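Home Guides Wood Holiday Contact

Storing painted wooden decorations without ruining them

Every December I read the same advice: wrap it in tissue, put it in the attic, done. I don't trust the attic. Mine bakes all summer, and heat is what lifts paint and loosens glue. Use a closet inside the house.

1. Dust first, with a dry soft brush. Skip the sprays. The Vida polish people keep recommending left a film on my test piece, and I've seen no proof it protects anything. A nutcracker with a tall hat needs extra brushing under the hat band.
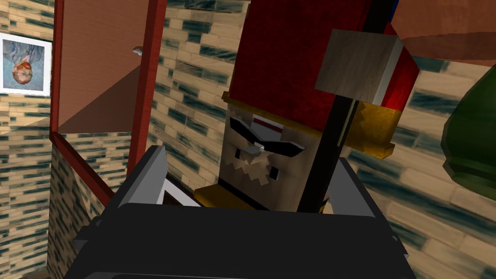 Gemechu Fikre wrote in to say that a barely damp cloth has never hurt his, and that I'm too fussy. Maybe. Old water-based paint can come off on a damp cloth, so try it on the bottom first.

2. Glue anything that wobbles now. Plain wood glue will do. The Dedano kit costs 18 dollars and, as far as I can tell, contains plain wood glue and a toothpick. Leave it overnight.

3. Wrap in plain unprinted paper. Newspaper ink rubs off on light paint. I doubt "archival" paper earns its price for something you bought at a holiday market. Pad under collars and brims so they don't take the weight.

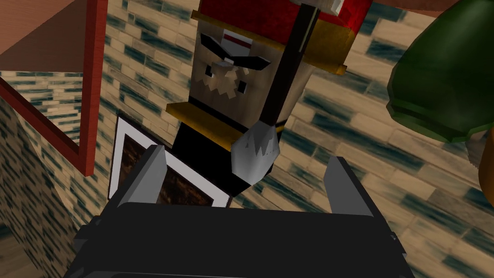

4. Box it upright, snug but not squeezed. Leave out the mothballs. They do nothing for wood.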